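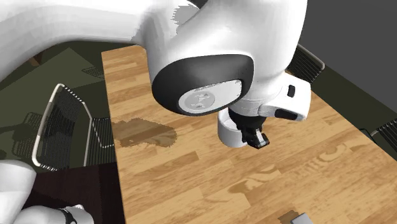
Edith Cárdenas told us at the end of the afternoon that she had spent most of the demonstration waiting for the arm to make a mistake, and that she would have learned more if we had shown her one at the start. Several other visitors made the same point in the written comments, usually in fewer words, and it shaped how we read the rest of the material from the open day.

Figure 1. Simulated arm over the wood-grain table, with the gripper fingers closed and nothing between them.

4.2 The open day at Flallatholm

The second part of the study was carried out during a public open day at the Flallatholm site on September 29, 2023. Visitors could walk through the workshop, the teaching rooms and the demonstration room in any order. Our part was confined to the demonstration room, where the Merimum simulation ran on a wall screen through the day. No physical arm was operated in front of the public. That decision had been made in April, after a review of the space found that the barrier we would have needed took up too much of the standing room.

Each demonstration lasted 10 minutes and was given by one presenter, with a second member of the team keeping notes at the back. Han-gyeol Yeon presented in the morning and Ulises Echeverri in the afternoon. We ran 14 demonstrations, and 88 visitors filled in a comment card before leaving the room. People who watched only part of a demonstration were still offered a card, and we didn't try to separate their answers from the others.

The task was kept plain on purpose. The arm was to move over a table, come down to a small grey block, close on it, lift it and set it down at another spot. The virtual room was furnished like a meeting room, with mesh-backed chairs placed by the table (Figure 1). An earlier version used a bare floor and a floating work surface, but in rehearsal people found it hard to judge how big anything was. Chairs gave them something they knew the size of.

The presenter followed a short script. It covered what the visitors were looking at, where the commands came from and what would happen next. Questions were allowed at any time. If a question came up while the arm was moving, the presenter could pause the simulation, and both presenters did this often. The script did not mention failure, and grasps that missed were explained only if they happened to occur.

4.3 What visitors asked about

We had expected questions about cost and jobs, as in the first part of the study at Zimwood. Both came up, but less often than questions about what the arm knew. Visitors wanted to find out whether it could see the block, whether it would notice if the block had been moved, and what it would do if someone pulled a chair into its path. In the configuration we showed, the position of the block was passed to the planner directly from the simulation, with no camera involved. Many people were surprised to hear this. One card described it as the arm "being told the answer", a fair account of the set-up and a phrase that has since found its way into our script.

The pause turned out to be the most useful part of the demonstration. With the arm stopped above the table and the gripper shut, a presenter could ask the group what they thought would come next. Answers differed a good deal, even among people standing side by side. Some assumed that closed fingers meant the arm already had hold of something. Others took it to be a resting position. Rosaura Lozano, taking notes, recorded that the talk among visitors was liveliest at these moments and dropped off once the arm was moving again.

There was also some confusion over what was simulated and what was filmed. The script said in its first sentence that everything on the screen was computer-generated, but people who came in late missed this. A few later asked where in the building the arm was kept. Visible rendering faults, such as the jagged white marks on the upper link, helped some visitors work it out for themselves. Others took the marks for a problem with the screen. We now keep a printed sign beside the display for the whole session.

4.4 Changes made after the visit

We made 2 changes to the demonstration before the third part of the study at Condori. The first was to open with a failed grasp. The block is shifted slightly from the position given to the planner, the fingers close beside it, and the arm lifts away with nothing. The presenter then explains the cause and runs the task again with the correct position. This adds to the running time, so we shortened the introduction to make up for it.

The second change was to build the pause into the script. Presenters had been using it when they felt like it, and the notes show that the afternoon groups were paused more than the morning ones. Any comparison between the two presenters on the open-day cards is therefore weak, and we don't make one here.

Vibeke Eyvindsson, who reviewed the notes without having been in the room, raised a further concern about the cards. They asked visitors what they had found interesting but not what they had believed before coming in. We can say what people asked and what they wrote down, and in some cases what they got wrong — we can't say whether the visit changed their minds. A short card handed out at the door would have helped with this. It was added for Condori, and the results are given in Section 5.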